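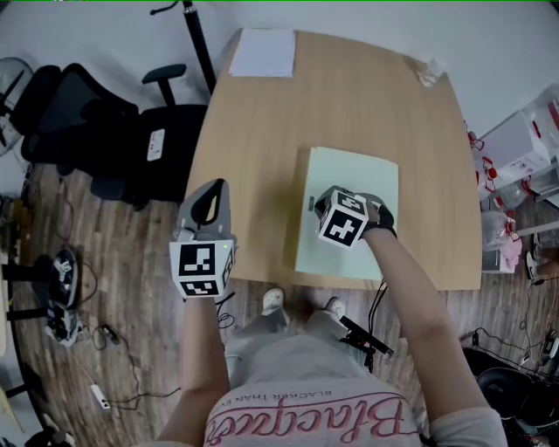
Hand-held gripper with marker cube, tabletop session.

Grelance Charging Sessions, data card

Summary

3630 charging sessions from public stations in and near Mukville. Each row is one session by one electric car, from plug-in to plug-out. The table was put together to study how long cars stay connected after they stop drawing power. It can also be used for load forecasting and for simple models of arrival times.

Files

sessions.csv has one row per session
stations.csv has one row per station, with connector type and rated power
weather.csv has hourly outdoor temperature at the Lundgren depot
splits/ holds the train and test lists by session id

Columns in sessions.csv

session_id: integer, unique, no meaning beyond that
station_id: matches stations.csv
plug_in, plug_out: local time, to the minute
charge_end: local time when power dropped below the cutoff and stayed there
energy_kwh: energy delivered, from the station meter
peak_kw: highest one-minute average
soc_start, soc_end: battery percentage, where the car reported it
vehicle_class: small, midsize, large or van

soc_start and soc_end are empty for all AC sessions. The AC stations have no way to ask the car for its charge level, so please don't fill these in with zeros. An earlier copy of the table did that and it made the small cars look as if they always arrived flat.

Splits

The train list has 3000 sessions and the test list has the rest. We split by session, so the same station shows up in both. If you want to test on stations the model has never seen, make your own split from station_id and say so when you report numbers.

Collection

Station logs were exported through Seris, the software that runs the chargers. Clocks on the stations are set from the network every Monday. Between settings they can drift, and two of the older units at Lundgren drift more than the others. Sessions where plug_out came before plug_in were dropped. Sessions shorter than 4 minutes were dropped too, as most of them were failed card reads or drivers moving to another bay.

Vehicle class comes from the driver's account and was not checked against the car. People change cars and forget to update it.

Privacy

Card numbers, account names and plates were removed before export. There is no driver id, so repeat visits can't be linked.

Known problems

Temperature is from one site only. The hill stations north of Mukville run colder.
peak_kw is missing for part of June, when a meter was being replaced.
Any station with fewer than 20 sessions is grouped under station_id 0.
The midsize class is much larger than the others. Check results per class before trusting an overall score.

Loading

The files are UTF-8, comma separated, with a header row. Times have no zone suffix. Read station_id as text, or the leading zeros will be lost.

Changes

v1.2: charge_end recomputed with a lower cutoff, empty battery values restored
v1.1: weather.csv added
v1.0: first release

Contact

Lovisa Fjeld looks after the table. Open an issue with the session_id and the column if something looks wrong.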